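Neighbors' Desk > House & Home > Floors > Tile and Grout

Print this page | E-mail this page

Cream tile, gray grout, and a mop that seems to be making it worse

Posted by skastton_renter_no_more
18 March 2022

We bought our first house in February after a long career of renting, and the whole downstairs is cream ceramic tile, 710 square feet of it. The listing called it "sunlit." I would call it "a surface on which every crumb since the Carter administration is available for viewing," but I signed the papers, so sunlit it is.

The tile itself cleans up fine. The grout is my problem. Under the refrigerator, which I moved once and will never move again, the grout is a nice pale sand color. Everywhere a human being has ever walked it's the color of a wet sidewalk. In front of the stove it goes to something closer to licorice.

What I've done so far, in order:

Mopped it with Dirkari floor soap, a capful per bucket, then two capfuls because one didn't seem to be trying. The tile looked good for a day and then went dull and a little tacky. My socks make a noise now.

Mopped with vinegar and hot water, on the advice of a relative who gives this advice for everything, including poison ivy. House smelled like a pickle. Grout the same, maybe slightly rougher to the touch.

Went at one line with a toothbrush and baking soda for most of a podcast. That line did get lighter. It now looks like a chalk mark on a sidewalk and guests ask about it.

I also had a man out to quote it. He was pleasant, he dripped water from a little bottle onto the floor in several places and said "hm" each time, and then he wanted $538 to clean and seal. I don't know if that's a good price or a bad one. I do know it is the price of a dishwasher, and we need a dishwasher.

So, is it dirt or is it just stained forever? Can I do this without a professional or my knees giving out? And does sealing really do anything, or is it the undercoating of the tile world?

Complicating factors: two adults, one large dog with opinions about wet floors, and a dining table that took four people and a door removal to get in and is not going back out. I'd like to work around it. 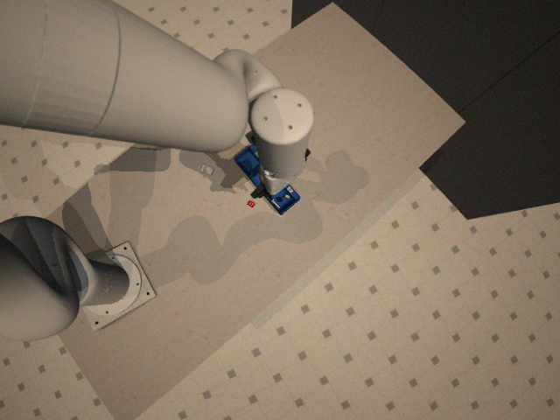

grout_expectations

Good news first. If it's pale under the fridge and gray in the walkways, it's almost surely dirt, and most of it is dirt you and the previous owners put there with a mop. No offense. Everyone does it. You fill a bucket, you mop the dirtiest part of the floor, and then you spread that water around the rest of the house, where it runs downhill into the grout lines, because they're lower than the tile. Then it dries there. Repeat for twenty years and you get wet sidewalk.

The tacky feeling is leftover soap. Two capfuls was the wrong direction. I'd have done it too. Soap that doesn't get rinsed stays on the floor and grabs whatever comes along next, and with a big dog, something always comes along next.

Please retire the vinegar. Regular cement grout doesn't like acid. One mopping won't ruin anything but a weekly habit will eat at the surface, and the rough feeling you noticed may be the start of that. Rough grout holds more dirt than smooth grout, so your relative has you running on a treadmill.

My routine, which I did on a floor a bit smaller than yours over several evenings:

Strip the soap first. Plain hot water, clean mop, no product at all. Change the water when you can't see the bottom of the bucket. On my floor that was embarrassingly often. Keep going until the water stays halfway clear. Some people find the grout is a shade lighter from this alone and quit here, and I envy them.

Then oxygen bleach, the powdered kind, mixed in hot water per the tub. This isn't the same stuff as chlorine bleach, and don't go mixing it with other cleaners to see what happens. Mix only what you'll use that night, it goes flat. Pour it so it sits in the lines of a small patch. I worked in patches the size of a bath mat. Leave it fifteen or twenty minutes and don't let it dry out. Go watch something.

Scrub with a stiff nylon grout brush on a long pole. They make a narrow one shaped like a V. It costs less than lunch and you can use it standing up. No wire brushes, they leave marks and take grout with them.

Now the step that gets skipped: get the dirty water UP. If you scrub and let it dry you've just moved the dirt around and given it a rest. A wet/dry vac is best. Old towels work if you own a great many old towels. Then rinse with clean water and pick that up too.

The licorice by the stove is grease, and it wants a degreaser before the oxygen bleach. Plain dish soap, hot water, brush, rinse twice. Expect to do that part more than once.

For the table: I did half the room, let it dry, walked the table over on felt pads with one other person, did the other half. Ours never left the room. Don't drag it. Put the pads on first, when you're fresh and still speaking to each other.

As for the dog, a baby gate. There's no talking to them.

Comments on this answer

skastton_renter_no_more: Did the plain hot water thing tonight in the hallway. Five buckets. The first one looked like gravy. I have questions for the previous owners that I will be keeping to myself. My socks are quiet now though.

grout_expectations: Gravy is normal. Wait till you do behind the toilet.

bucket_and_regret: Agree with all of this except the pole brush. Mine unscrewed itself every third stroke. Wrap the threads with a little plumber's tape.

pruvcombe_basement

just paint it. they sell grout paint. did mine in a weekend looks brand new, Pruvcombe brand, the color is called oatmeal but its more like a bandaid. dont bother cleaning first it covers everything

Comments on this answer

grout_expectations: Please clean first.

skastton_renter_no_more: How long ago was the weekend?

pruvcombe_basement: last weekend

cardenas_counter_guy

I used to work the counter at Cárdenas, the tile place out by the feed store, and I had this talk most mornings before coffee. The long answer up top is good. I'll take the two things it didn't get to, sealing and the quote.

Sealing is real but people expect the wrong thing from it. A penetrating sealer soaks into the grout and slows down whatever gets spilled, so you have time to wipe it. It doesn't make the grout clean, it doesn't make it shiny and it doesn't last forever. If you seal dirty grout you have preserved the dirt, like a bug in amber, and you'll be in to see the counter guy about it. I met a lot of amber.

Your man with the little bottle was doing the water test, and you can do it too for free. Put a few drops on a dry grout line. If they bead up and sit there, you've still got sealer. If they sink in and the line goes dark in a minute or so, you don't. Try the hallway, the stove and a corner where no one goes, and you'll likely get three different results. That would be the "hm."

When you do seal, wait until the floor is dry all the way down. Looks dry and is dry are different. I told people to wait at least overnight, longer if it's humid, and then to follow the bottle over me. Put it on the lines with a small applicator, let it sit as long as the label says, and wipe the extra off the tile before it sets up. Glazed ceramic won't drink it in, so whatever you leave on top dries into a haze, and then you get to post here again. Open the windows. Do one out-of-the-way corner first to see if you like it.

Paint, or colorant as the people selling it like to call it: it does work. The epoxy-type ones hold up decently. But the stuff needs clean grout to stick to, with no old sealer and no soap left in there, so you don't get out of the scrubbing. It's what you do after, if some of it turns out to be stained for good. Grout that's had cooking oil in it for years may never go all the way back. In that case color the whole room, corners included. Color only the bad part and you'll have a rectangle in front of the stove for the rest of your time in that house.

On the $538. For 710 square feet, cleaned and sealed, with his machine and his knees, I wouldn't call the man a thief. Ask him which sealer, ask if he vacuums up the slurry or mops it, and ask whether moving furniture is in the price. If he mops it, you already know how that goes. Doing it yourself should run you roughly $100 if you can borrow the wet vac, plus the evenings, plus whatever you've been charging for evenings.

After that, keep it simple. Sweep or vacuum first, always. Grit plus water is mud. Then warm water and a neutral cleaner at the amount on the label, less if anything. Two buckets, one for cleaner and one for rinsing the mop. Yes, two buckets is a nuisance. I kept one bucket for years while telling customers to get two, and my kitchen looked like yours.

Comments on this answer

skastton_renter_no_more: Did the water test. Hallway sank right in, stove beaded up, which I took as a good sign until I figured out it was the grease. Going with the brush and a borrowed wet vac. The dishwasher fund lives.

cardenas_counter_guy: Grease is the cheapest sealer there is. Don't recommend it.

bucket_and_regret: What do you do about the one line that's already lighter from the baking soda? Asking for my own floor.

grout_expectations: Put a chair on it until the rest catches up.

Filed under: tile floors, grout cleaning, sealing, first house, things the listing didn't mention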